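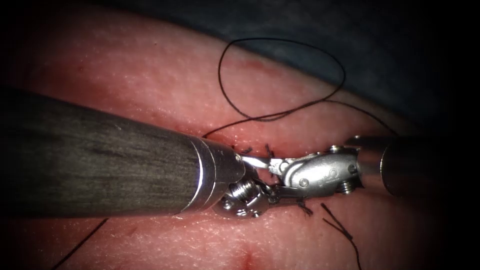 *Reading time: 2 min*

# Gesthorpe Wristed Needle Drivers: Bench Comparison Notes

The Gesthorpe is a wristed needle driver for bench and training robots. It is sold in two jaw patterns, short and long, and either one fits a standard Orngate instrument carriage. The notes on this page come from suturing trials on skin-like tissue pads, run by Ariel Mangubat with Divina Cruzado scoring. They are meant for labs choosing a left and right pair.

The instruments are for bench and training work only. They are not for clinical use.

## Setup

- Two arms, one instrument per arm, entering from opposite sides of the pad
- Tissue pad clamped over a curved former, incision running left to right
- Black monofilament, pre-cut
- Fixed camera, single light centered on the incision
- Controller: Calimlim, firmware as shipped in August

Motion scaling was held at 5:1 for all trials. Tremor filtering was on. Force feedback was off, as the short-jaw driver does not report jaw load on the current firmware.

## What was compared

| Configuration | Left | Right |
|---|---|---|
| A | Short jaw | Short jaw |
| B | Short jaw | Long jaw |
| C | Long jaw | Long jaw |

Each operator closed the same incision pattern with interrupted stitches. A total of 96 stitches was scored across the three configurations. Scoring covered knot security, even spacing, thread damage, and marks left on the pad by the jaws.

## Results

**Configuration A.** Cleanest access at the incision line. The wrists can work close together with little contact. Pulling a long thread through takes more regrips, and operators tended to leave slack standing above the pad while they reset.

**Configuration B.** Best overall score. The short-jaw wrist bends down to the tissue and holds the near strand while the long jaw reaches across for the tail. The jaws can meet directly over the incision. Some overlap of the right jaw and left wrist must be expected in this position, so set the collision margin to 2 mm or the controller will stop the arms during the throw.

**Configuration C.** Good grip on the thread, poor clearance. Wrist contact was the usual cause of a restart. We do not recommend it for incisions on a curved pad.

## Thread handling

Loop control made more difference than jaw force. A large loop stays clear of the tips but can drift behind a shaft, where the camera loses it. Move the camera before shortening the loop. Trim tails after each knot if the next stitch is close; long tails get picked up by the long jaw.

Jaw marks were scored by eye. Pads with existing red coloring near the seam were harder to score, and Cruzado marked those results separately. They are left out of the ranking.

## Known limits

- The polished collar reflects strongly under a centered light. Automatic exposure may darken the edges of the view. Use manual exposure.
- Dark thread against a shadowed shaft is hard to track. The Fokska tracking add-on dropped the strand most often near the right arm.
- Wrist calibration drifts after an instrument swap. Rerun homing before the first stitch.
- Left and right instruments are not mirrored. Check the roll offset in the carriage menu when changing sides.

## Ordering

Instruments ship singly or as a matched pair. The pair for configuration B includes one short-jaw driver, one long-jaw driver, and 2 sterile-style drapes for training use. Pads, former, and thread are ordered separately.

Specify the carriage revision when ordering. Older Orngate carriages need an adapter plate, fitted before calibration.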